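Search this wiki Go Advanced search

Jekano task planner

Last edited in January by the Dekwood documentation group

Jekano is a task and motion planning package for single-arm manipulators working in simulated households. It was written at Dekwood as a replacement for an older scripted sequencer and is distributed with the Prostmont kitchen set, a library of rendered rooms, appliances and tableware. The package takes a symbolic goal, such as a changed appliance setting or an object in a container, and produces a sequence of skills together with the arm trajectories needed to carry them out.

Overview

Jekano separates planning into two layers. The upper layer searches over discrete actions (reach, grasp, release, turn, insert, retract) and checks the preconditions of each against a world model. The lower layer fills in the continuous values: grasp pose, approach direction, joint path and closing width. When the lower layer cannot find a feasible value, it returns a failure code and the upper layer marks that branch as blocked. Branches are retried up to 30 times with new samples before they are dropped.

The world model is a tree of frames. Fixed items such as cabinets and walls are loaded once. Movable items are updated from perception at the start of each skill, and again during a skill if its definition asks for it.

Perception

Pose estimates come from Dong, a separate module that compares camera views with the stored meshes. Dong runs on a wrist view and, where available, on a fixed view of the room. Each estimate carries a covariance, which the planner uses to set the standoff distance before contact.

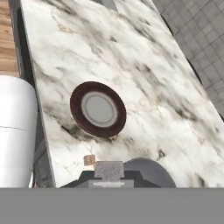
Surfaces with strong patterning are a known source of error. Early releases used an edge-based segmenter that could report veins in stone as object outlines. Since version 3 the segmenter has combined depth with color, and a candidate is rejected if it does not rise above the fitted support plane by a set margin. Thin items are the hardest case for this test, and the margin can be lowered for each object class. Parts of the gripper that fall inside the wrist view are masked using the current joint state, so that they are not added to the world model as obstacles.

Motion planning

Free-space motion is handled by a bidirectional sampling planner followed by a shortcut pass. The default collision model replaces every link with a set of capsules. Open containers need a different treatment, as a convex hull would close the opening and make any goal inside it unreachable. Prostmont meshes for bowls, sinks and drawers are therefore split into convex pieces ahead of time. The largest appliance in the set has 122 pieces.

For a goal inside a container, the planner first picks a point above the rim, then plans a straight descent with the hand orientation held within a narrow cone. The descent is checked at a finer step than ordinary motion. Contact with the inner wall stops the skill and triggers a retreat along the same line. 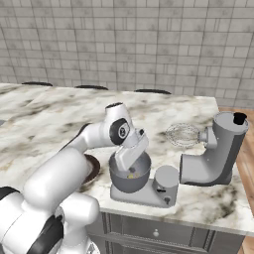 Gripper lowered into the bowl of a stand mixer. The mixer head is detached and stands to the right of the base.

Appliances with detachable parts are stored as several bodies joined by optional attachments. Removing an attachment changes the tree, and the planner rebuilds its collision checker before the next query. On the reference machine a rebuild takes some 100 milliseconds.

Control of small mechanisms

Knobs, levers and switches are described by an articulation record that lists the joint axis, travel limits, detents and a preferred grasp. For a rotary knob, the two fingers are placed on opposite sides and the hand is turned about the knob axis under impedance control. Stiffness is high around the axis and low across it, which allows for small errors in the estimated center. If the required turn exceeds the wrist range, the skill is divided into several grasps.
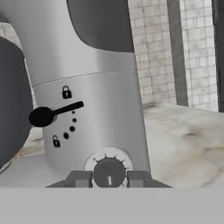
Fingers on either side of the speed-control knob. The black lever points to the closed padlock symbol.

Records can also hold dependencies between joints. A head lock, for example, can be made a precondition for any change in speed. The dependency is checked in the world model only, and the simulator does not enforce it.

Testing

The regression suite contains 966 planning problems, grouped by room and by skill type. Each is run with a fixed random seed. A problem is counted as solved when the final state meets the goal and no link has passed through another body. Timing results are stored apart from success results and do not block a release.

Limitations

Jekano does not model liquids or powders. Loose ingredients are treated as a single rigid body with a high friction value. Two-arm tasks are unsupported, and plans that depend on pushing must be written by hand as custom skills.

See also

Dong (pose estimation)
Prostmont kitchen set
Articulation record format

Contact Dekwood documentation | Copyright Dekwood | Back to top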